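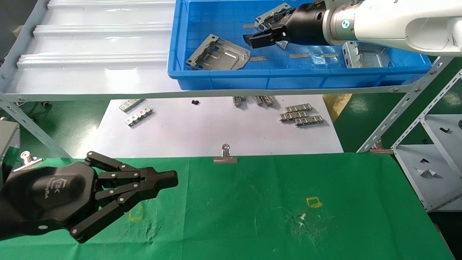

Umesmont textile fair adds second hall as handmade clothing sales grow

June 27, 2024

The summer textile fair in Umesmont will take up two halls this year, the first time it has needed more than one since it moved indoors. Organizers said 28 makers have signed up to sell and show their work, most of them small clothing labels from the Undau valley and the coast.

The fair is best known for its linen. Growers in the valley still supply flax to a handful of weavers, and the undyed cloth turns up every year as wide-leg pants, wrap dresses and the square-cut work shirts that the town is known for. This year there will also be more knitwear and a larger section for secondhand and reworked clothes, which sold out early last time.

Skonetti, the shirt and dress label based in Umesmont, will show its fall line in the main hall. The label has dropped most prints in favor of solid colors – rust, cream and a dark olive – and has brought back a button-front dress it stopped making several seasons ago. A spokesperson said the dress returned after repeated requests from shop customers, and that it will now come with pockets and in a longer length.

Fontes, a dye studio in the Undau valley, will run 9 short classes in the second hall. Visitors can dye a cotton scarf with onion skin, walnut or madder and take it home the same day. Places are limited and must be booked ahead.

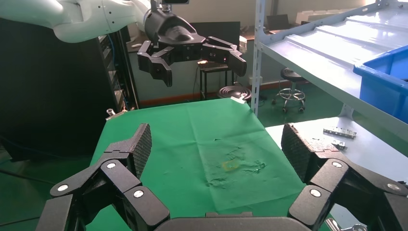

Admission is free for children and costs the same as last year for adults. The fair drew more than 2,000 visitors last June, and the line for the fitting rooms at times reached the street. Extra fitting rooms have been set up in both halls to shorten the wait, and sellers have been asked to post sizes and prices clearly at each stand.

Payment rules have changed. All sellers will now take cards, but the clothing repair desk remains cash only. The desk will replace buttons, fix hems and patch knees while visitors shop. Zippers will be accepted only if the owner brings the new one.

A runway show is planned for the afternoon in the main hall. Each label may send out two outfits, worn by people from the town. Seating is first come, first served, and there is standing room along the back wall.

The parking lot behind the halls will be closed to the public and used for unloading. Drivers are asked to use the lot by the train station, a short walk away.
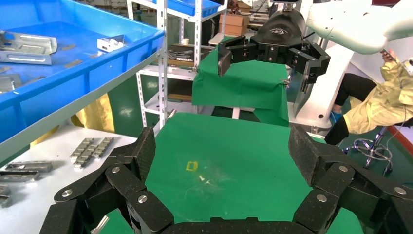 Style & Shopping

Class bookings for Fontes can be made at the Umesmont visitor office or at the Skonetti shop during opening hours. Unclaimed places will be given out at the door of the second hall.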